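How a Radio Borrows a Hill
By Poonam Srivastava

Small radios are a bit like small brothers. They make plenty of noise, but it doesn't get very far. Put a hill in the way and a hand-held radio gives up.
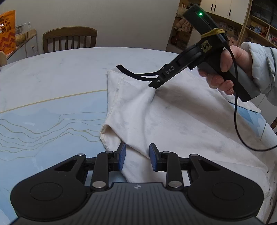

So radio clubs put a helper on top of the hill, called a repeater. It hears your weak little signal and sends it out again, much stronger. The one at Hundutcombe can be heard 60 kilometres away, even when all you're saying is "hello".

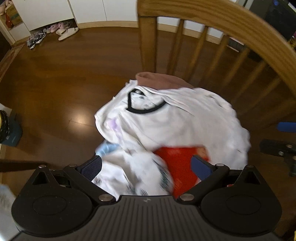 A repeater listens and talks at the same moment, something your teacher says can't be done. It manages by using two frequencies, one for each job. They are close, but they mustn't be the same. Think of the two pads holding that bundle of clothes: one is dark navy, the other a brighter blue. Both blue, and you'd still never mix them up. The radio is just as fussy.

It also has filters, metal cans that stop it deafening itself.

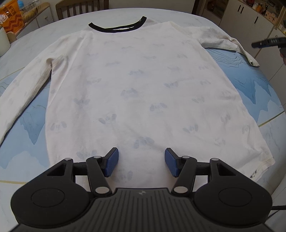

Wait your turn

Only one person can use the repeater at a time. If two people talk at once, everyone else hears a horrible squawk. Look at the big round discs, one at each end, with all the working parts between them. You are one disc, your friend is the other, and the repeater is the busy bit in the middle.

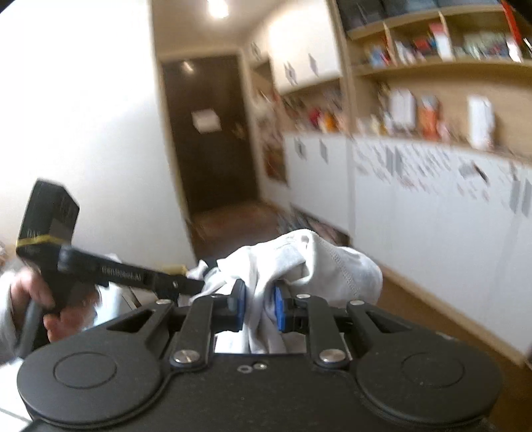

Good manners on the radio mean leaving a gap before you speak. Count to two first – someone may need to call for help. And let go of the button when you've finished. Those two discs can't both be talking, and if your thumb stays down, the whole valley gets to hear you eat crisps.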